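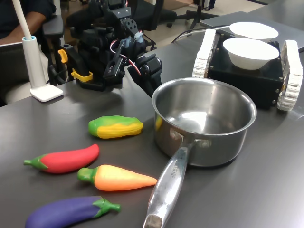
Toy corn, a chili pepper, a carrot and an eggplant share a gray tabletop with a steel saucepan.

The Long, Slow Comfort of Growing Your Supper

My grandmother kept her seed packets in a cookie tin on top of the refrigerator, and every spring she would bring it down with both hands, as if it might go off. I must have been small the first time she let me open it, and I remember being disappointed. I had expected cookies, of course, or at the very least buttons, and what I got was a lot of folded paper that smelled of pepper.

I have thought about that tin a good deal this year, having finally got a vegetable plot of my own on the hill road above Handen, population 1,141, where the wind comes up the valley and takes your hat if you let it. The soil is heavy and full of stones. My neighbor Ermira Obradović, whose beans are the envy of the whole road, told me to stop picking the stones out and start picking the right vegetables. I took this as an insult for a day or two and then I took it as advice.

So I gave up on long carrots and put in the short, stubby kind, which don't seem to mind what they bump into. I sowed five rows of them (far too many, my husband says, but he has never once refused a carrot) and gave the warm end by the shed wall to peppers. Eggplants went in beside them, two plants only, because they sulk in a cold June and I can't bear to be sulked at by more than that.

Corn was the real indulgence. You are supposed to plant it in a block so the wind can carry the pollen from one stalk to the next, and a block of corn eats up a small garden the way a piano eats up a parlor. But Ermira grows an old yellow variety she calls Bakhtiari, after the family who passed it to her mother, and when she came over the fence with a twist of kernels in a handkerchief, well, what was I going to say? I moved the lettuce.

She cooks it plainly. The water is already boiling when she walks out to pick, and she husks the ears on the way back in, dropping the leaves along the path for the hens. Five minutes in the pot, then butter, then salt, and everybody stands around the stove and eats with their elbows out. She does the same with young carrots, tops and all, though the tops go into a green sauce with garlic and a good deal of vinegar - I could drink it from a cup.

By November there is little left out there but kale and some leeks leaning on each other. I find I like it nearly as well as August. I go out in my coat, pull whatever will come up, and make a soup that is never the same soup. Last fall I saved my first corn seed too, and dried it on a tray by the window. It lives on top of the refrigerator now, in a cookie tin.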